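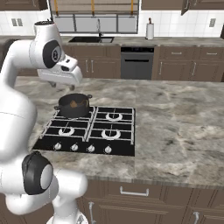
# Hillano Household Recipes: Data Card

## Summary

The Hillano Household Recipes collection contains 771 handwritten and typed recipes transcribed into plain text. The recipes were lent by families in the Hillano valley and cover everyday cooking: soups, stews, preserves, breads and holiday dishes. The collection is maintained by the Sirkia Archive and is intended for the study of food history, regional vocabulary and home measurement.

Version 3 was released on 23 May 2022. It replaces all earlier versions.

## Contents

- `recipes.csv` – one row per recipe, with title, transcribed text, dish type and source notebook
- `notebooks.csv` – one row per notebook, with approximate decade and main language
- `measures.csv` – 309 local measures and their metric equivalents, where known
- `CHANGES.txt` – corrections by version

All files are encoded in UTF-8. Fields are separated by commas, and line breaks inside a recipe are kept as `\n`.

## Transcription

Spelling was kept as written, including errors. Words that could not be read are marked `[illegible]`. Later additions in a second hand are placed between double braces. Each recipe was transcribed by one person and checked by another; disagreements were settled by Csenge Jakab, who also prepared the table of measures.

Cooking times present a particular difficulty. Many of the older recipes were written for wood stoves and give no temperature beyond "a slow fire" or "a good heat." These phrases have not been converted. Users who need modern settings should make their own estimates and state them as such.

## Known Limitations

Sixty recipes have no dish type, as the title and text did not allow a clear choice. Preserves are heavily represented, and fish dishes hardly appear at all. Notebooks from the upper valley were collected in January, when several roads were closed, and coverage there is thin.

The collection has not been tested for food safety. Some canning instructions do not meet present standards and should not be followed.

## Terms of Use

The transcriptions may be used for research and teaching with credit to the archive. Family names have been removed at the request of the lenders. Please do not attempt to restore them.

Corrections may be sent to Isla Goodwin, collections editor, with the recipe number and the proposed reading.

## Comments

**Hannelore Aebischer**
The measure "clatt" is listed as unknown. My grandmother used it for a coffee cup filled to the handle. Would that help?

**Isla Goodwin**
Thank you. We have added it to the list for review.

**Žydrūnas Ķēniņš**
The file opens badly in my spreadsheet program unless I choose UTF-8 by hand. Fine after that. The plum soup is excellent.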